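Regripping the arm at the Drustholm bench

Reading time: 3 min
Print | E-mail

The Leiva gripper on the tabletop cell started losing its zero in June. After a restart the fingers would report closed with a gap still showing, and every pick after that carried the same offset. Horacio Cáceres had logged it twice as a software fault. I pulled the wrist cover and found the coupling screw backed out by most of a turn.

The repair is short. Power off, support the forearm, remove the 3 cover screws, clean the coupling, put a drop of medium threadlocker on the screw and torque it. Wait 20 minutes before putting any load on it. Then home the gripper from the Skomau controller and save the new zero. The old value stays in memory until the save, so a restart in between brings the fault right back.

For checking the zero I use the usual mixed layout on the table, going over the apple and then the glass.

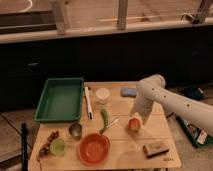
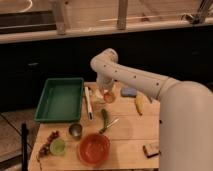

Approach height is set per item, and I keep the speed at 20 percent until the first full pass is clean. Tolera Kumsa prefers to run the check at working speed. I don't, after a loose coupling. Finger force went back to the stored value with no change.

The counter read 375 hours at the time of the repair. Vultetti, who sold us the arm, give about 2000 hours as the interval for the wrist, but their sheet covers the bearings and doesn't mention the coupling screw. I have added it to the monthly list, with a paint mark across the head so that any movement shows without taking a wrench to it. The cable clamp behind the elbow is next.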